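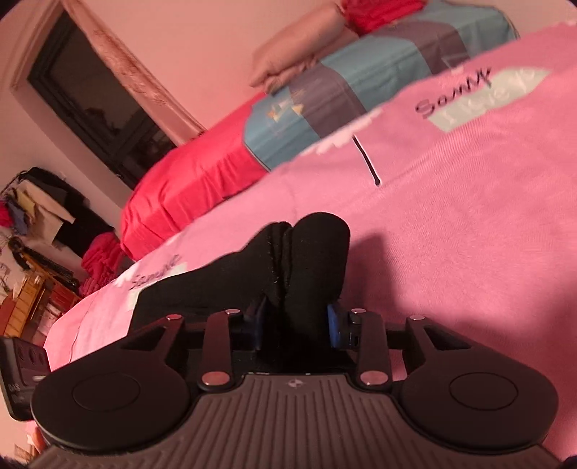
Songül Canpolat encadre depuis trois ans l'atelier de robotique du lycée technique de Brilitz. Cette année, ses élèves de terminale travaillent sur le linge : ramasser un vêtement, le poser, le plier si possible. Le projet s'appelle Marar et doit être présenté en novembre à Flaltberg, devant cinq autres établissements. Nous l'avons rencontrée un mardi, à la fin des cours, dans la salle où les élèves rangent leur matériel.

Le choix du sujet vient d'eux. « Au départ je leur avais proposé le tri de pièces métalliques, parce que j'avais les pièces. Ils ont trouvé ça ennuyeux. Une élève a dit que chez elle, ce qui prend du temps, c'est le linge. On a voté, le linge a gagné largement. »

Le groupe n'a pas commencé par programmer un bras. Il a commencé par des démonstrations faites à la main, avec une pince que l'on tient soi-même et qui porte une caméra. L'élève saisit le vêtement comme le ferait la machine, et les images servent ensuite à l'apprentissage. « Un élève de dix-sept ans comprend beaucoup de choses en tenant la pince. Avec les doigts, on attrape une chaussette sans y penser. Avec deux mâchoires, il faut décider par où on arrive, à quelle hauteur on ferme, si on prend un pli ou toute l'épaisseur. »

Les séances ont lieu en partie au lycée, en partie à la maison. Elle y tient. « Sur une table d'atelier, le tissu est toujours éclairé pareil. Dans une chambre, il y a des draps imprimés, des oreillers, des habits à côté, une fenêtre. Le programme doit retrouver l'objet au milieu de tout ça. » La consigne donnée aux familles tient sur une demi-page : ne pas ranger spécialement, ne filmer personne, ne pas laisser de courrier visible.

À ce jour, le groupe a enregistré 1 012 démonstrations. Elles n'ont pas toutes été gardées. Après relecture, il en reste 860. Les autres étaient trop courtes, ou bien la main libre de l'élève passait devant l'objectif. La relecture se fait à deux, le jeudi midi, et Songül Canpolat reconnaît que c'est la partie la moins appréciée. « Ils regardent des chaussettes pendant une heure. Je comprends qu'ils préfèrent autre chose. Mais c'est là qu'ils voient leurs propres défauts. L'un d'eux s'est aperçu qu'il arrivait toujours par la droite. Il a refait toute sa série. »

Les textiles noirs posent un problème particulier. Les plis se distinguent mal à l'image et l'épaisseur est difficile à évaluer. « Sur un drap clair, on trouve le contour sans difficulté. L'intérieur, c'est autre chose. On ne sait pas toujours si on a une couche ou quatre. » Les élèves ont essayé d'ajouter une lampe, puis ont renoncé : les reflets gênaient davantage que l'ombre. Ils ont préféré multiplier les prises sur du noir, avec des vêtements en boule, étalés ou roulés.

Le budget était de 300 euros, hors prêt de matériel. Il est passé dans deux batteries, des cartes mémoire et des patins de rechange pour les doigts de la pince. Le bras articulé, lui, est prêté par l'atelier Grenora jusqu'à la fin de l'année scolaire. Il est resté un mois dans son carton, le temps que l'intendance signe la convention d'assurance. « J'ai appris à lire un contrat d'assurance, ce n'était pas prévu au programme. »

Les premiers essais sur le bras ont eu lieu après les vacances. Le résultat mesuré est de 73 saisies réussies sur cent pour les petites pièces, un chiffre qu'elle donne sans l'embellir. « Réussie, chez nous, ça veut dire que l'objet est soulevé et qu'il ne retombe pas avant le panier. On ne parle pas de pliage. Le pliage, pour l'instant, ça ne marche pas. » Les torchons passent bien. Les collants restent hors de portée.

L'évaluation porte sur le carnet de bord plus que sur la performance du robot. Chaque élève y note ce qu'il a tenté, la date et le réglage utilisé. « Si le bras tombe en panne à Flaltberg, ils auront quand même leur note. Je le leur ai dit dès septembre, et l'ambiance s'en est trouvée meilleure. »

Deux élèves souhaitent continuer en école d'ingénieurs, une troisième hésite avec le textile. D'ici la présentation, il reste à refaire la fixation de la caméra, qui prend du jeu, et à terminer l'affiche. Le groupe se réunit désormais aussi le mercredi après-midi, en salle 12, et accepte les vieux vêtements propres, de préférence foncés.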